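Burnex on key control for small sites

Climley, Dec 15, 2019

Burnex has supplied master key systems to offices and rental blocks since before electronic access was common. Its technical manager spoke to us about the company's new padlock range, which shares a key profile with its door cylinders.

"Most sites we survey have two sets of keys that don't talk to each other," he said. "Doors on one, gates and lockers on another." A typical Branetti plan covers 56 locks under a single master, with five sub-masters below it.

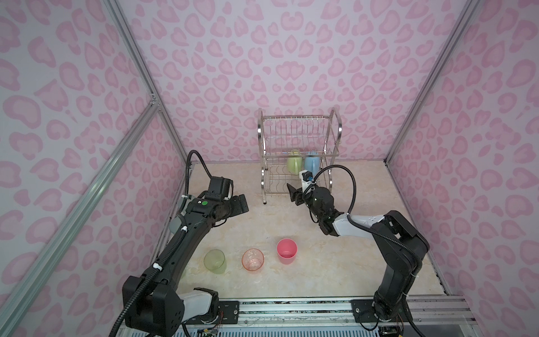
Dish rack with two mugs on its lower tier.

Asked about wear, he said the brass body is the weak point outdoors and recommended the steel version for gates. "We cycle each batch 3000 times before release. That tells you about the springs. It says little about grit."

Keys are cut only against a signed card, and Bakker handles orders of more than 200 pieces. Lead time is longer for those, as the pinning is done by hand.

The weatherproof cover is sold separately. It will fit padlocks bought after June, but older bodies need the wider clip.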